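Brurklow wheel kit for the Pamusen delivery robot
Reviewed November 2024

We run one Pamusen on a fixed route, and its original wheels were worn smooth after 3,263 deliveries. Brurklow sells a replacement set with hubs, bearings and a small puller, so I bought one in August and fitted it myself.

The old hubs come off with the puller and a 5 mm hex key. Three were easy. The rear left had seized and needed penetrating oil and a night's wait. The instructions skip the wheel sensors completely — unplug them first or you will stretch the cable.

After fitting, the drive has to be recalibrated. Ours took two attempts, as I had left the old wheel diameter in the settings. Allow 25 minutes once you know the menu.

The new tread is softer and the robot is quieter on block paving. I check the hub bolts every 700 deliveries and have had to tighten one so far. The bearing seals are the weak point: grit gets behind the lip, and the supplied grease is too thin. I would pay more for a better seal.

Good value if you can do your own calibration. Brick streets are the surface I would judge any wheel on.
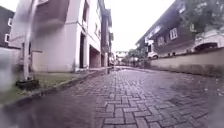
Arvid Fagerlund: We fitted the same kit and swapped the grease for a thicker one straight away. Did you also have to reset the brake offset after calibrating? Ours pulled to the left until we did.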